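Windosach Library Sync - Ticket 1347
Status: Closed
Site: Kemham, Yazzie building
Category: Offline sync / stale content
Merged: 1364

Summary as filed

Tablets in the skills rooms report "Library up to date" but open old copies of course units. First seen in April after the client was moved to release 9. Unit text, page order, and reading lists are all affected. The web version of the same units is correct. Restarting the tablet has no effect. Signing out and back in has no effect.

Scope

36 tablets are enrolled at Kemham. All of them are on the same client release and the same policy group. The fault does not show on every tablet at once. A tablet can be correct in the morning and stale by the end of the day, which made the first reports look like user error.

Test unit

All checks below used the unit "Simple Interrupted Closure," the one named in the original report. It is short, it had been edited twice in the same week, and the edits are easy to spot (a changed heading on the first page, a new paragraph on needle angle on the second). 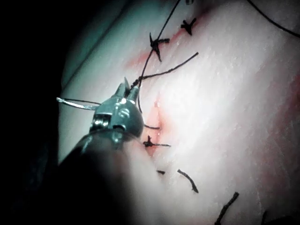 Noemi Holloway added that the heading was right on her tablet when she charged it in the office and wrong again once she was back in the skills room. She asked if the charger could have anything to do with it. She also noted that the reading list was the old one each time, even when the heading was new.

The charger was ruled out. The office and the skills rooms are on different wireless networks, so the check was repeated with a single tablet carried between the two.

Office network: correct heading, new paragraph present.
Skills room network: old heading, paragraph missing.
Office network again, no manual sync: old heading stays until the next scheduled sync, then corrects itself.

This points to something between the client and the server on the skills room side. The client is storing what it is given.

Steps tried, no change

Cleared the client cache from Settings > Storage.
Removed and re-added the library subscription.
Reinstalled the client on one tablet.
Turned off battery saver and background limits.
Forced a full re-index on the server overnight.

The re-index should not have been run. It did no harm, but it reset the "last modified" value on every unit in the library and made the logs harder to read for the following day. Please do not run it again for a stale content report.

Log extract, client side

sync start
manifest request sent
manifest received, source: intermediate
manifest tag matches local tag
no items to fetch
sync complete, library up to date

The line to look at is "source: intermediate." On the office network the same line reads "source: origin." The client compares the manifest tag to its own copy, finds a match, and stops. It never asks for the unit files. Everything after that line is normal behavior for a client that has been told nothing is new.

The skills room traffic goes through a Vellel caching appliance that was put in when the link to the Yazzie building was slow. The link has been upgraded. The appliance was left in line. It was not on the network diagram attached to the site record, and the record has been corrected.

A case was opened with Vellel with the log extract, the policy export from the appliance, and the address of the test unit. 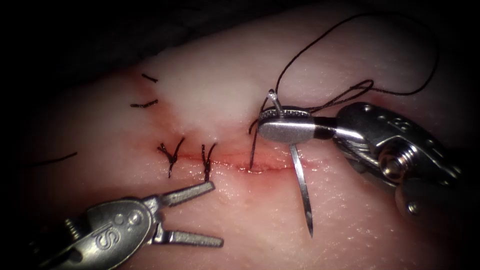 Reply from Vellel support: the policy export shows a rule that holds any file with the manifest extension for a fixed period and ignores the server's own expiry header. The rule is a local one and does not ship with the appliance. Please confirm whether it is still wanted. If it is removed, the held copies must also be flushed, or they will go on being served until they age out.

No record was found of who asked for the rule or when. It was likely added while the old link was in use, when the client fetched its manifest far more often than it does now. The older client also ignored the manifest tag and compared file dates one by one, so a held manifest would have delayed new units but would not have hidden edits to existing ones. Release 9 trusts the tag. That is why the fault appeared with the client update even though the client is working as documented.

Reading list behavior

This was tracked separately for a while under 1364 and then merged. The reading list is stored in a shared file and has its own manifest. The two manifests are held and released independently, so a tablet can have a current unit page with an old list. It is the same cause.

Fix applied Friday, outside class hours

1. Exported the appliance policy and saved it to the site record.
2. Disabled the manifest rule. Did not delete it.
3. Flushed held copies for the library address only.
4. Confirmed with a test request that the response now carries the server's expiry header.

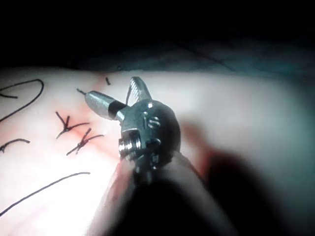

5. Forced a sync on the test tablet from the skills room network. Log line now reads "source: origin."
6. Opened the test unit. Heading correct, paragraph present, reading list correct.
7. Made a small edit to the second page on the server, waited for the scheduled sync, and confirmed the edit came through without a manual refresh.

Step 7 is the one that counts. A forced sync passes in some cases even when the rule is on, depending on when the held copy expires.

Two tablets were still stale after the flush. Both had been in flight mode in a drawer and had not synced at all. They corrected themselves once they were back on the network.

Second check, closing page of the test unit

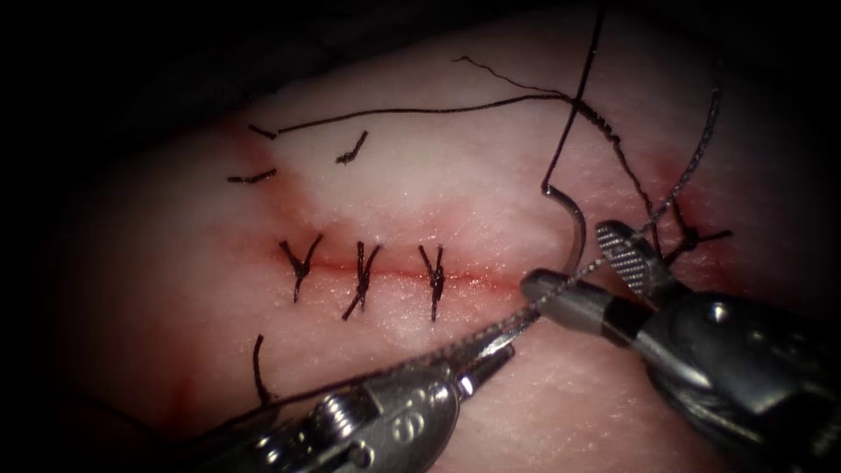

Interrupted sutures tied across the central part of the incision, practice pad.

Closing page loads in the current version on both networks. Page order matches the web version. The cross-reference to the following unit opened the right page on the test tablet; it had been landing one page early because the old manifest listed the pages before the split.

Open items

The status text "Library up to date" is misleading when the manifest comes from an intermediate. Sent to Windosach as a change request. A line showing the manifest age would be enough.

The disabled rule can be deleted after the next term starts if no load problem is seen on the link.

Whether the appliance is needed at all is a network question and is outside this ticket.

Note for anyone searching later: if the web version is right and the tablet is wrong, read the "source" value in the client log before clearing anything. Clearing the cache removes the entry.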